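**Pesance arms back on after the bench knock**

November 8, 2021

Good news first: the arms at the Ilitz workshop are running again, after 11 days switched off, and no one was hurt. I've had enough people stop me in the car park to ask what happened that I thought I'd better write it down.

You'll remember (or you won't, it was only a line in the last bulletin) that one of our real arms came down on the edge of a bench during a test move and carried on pushing. It should have stopped short and it didn't. The emergency stop worked, a bracket got bent, the bench has a dent in it about the size of my thumb, and the whole cell was locked off that afternoon while we worked out why.

My money was on a loose cable. I was wrong! The fault was in Nendine, the simulator we use to try out every move before a real arm is allowed near it. Back in July we changed how Nendine loads its furniture, so that the rooms would come up faster, and they did, and we were all very pleased with ourselves. What slipped through was that tables loaded the new way lost their collision shape whenever the room was restarted without being rebuilt. They still looked fine on screen. As far as the arm was concerned there was no table there at all, so it could go straight through the top and get marked as a clean run.

The Koller team went back through 3,000 stored runs last week, which I gather involved a lot of biscuits. They found 23 where the arm had passed through something solid and still been given a pass. One of those was the move that ended up on the bench. The others never left the simulator, and they've all been pulled.

Two things have changed. Nendine now drops a small test block on every surface before a run starts, and if the block falls through, the run won't begin. The real arms have also had their force limit turned down for any move that's being tried for the first time. It makes them a bit timid, and I've already heard grumbling about how long the morning checks take, but I'd sooner have timid.

The rooms themselves are staying as they are, clutter and all. I sat in on the rechecks for the one with the orange floor, where the arm has to work next to a long wooden table with the big yellow case on it, the plant down at the far end and a bed with a camouflage blanket behind.

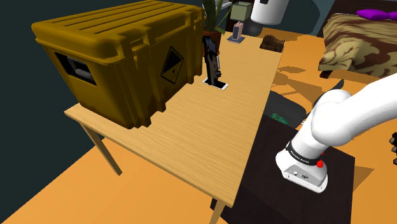
Marama Nepia read a draft of this and thinks I've let us off lightly. A pass from the simulator was being treated as permission, she told me, and the block test only catches the one mistake we already know about. She'd like someone standing at the stop button for every first run, whatever Nendine says, and she'd like the same rule kept up after everybody has got bored of it.

I put that to the Koller team and they've agreed to it up to the end of the year, with another chat after that. The bent bracket is on the shelf by the kettle if you want a look. Please don't take it home, it hasn't been signed off yet.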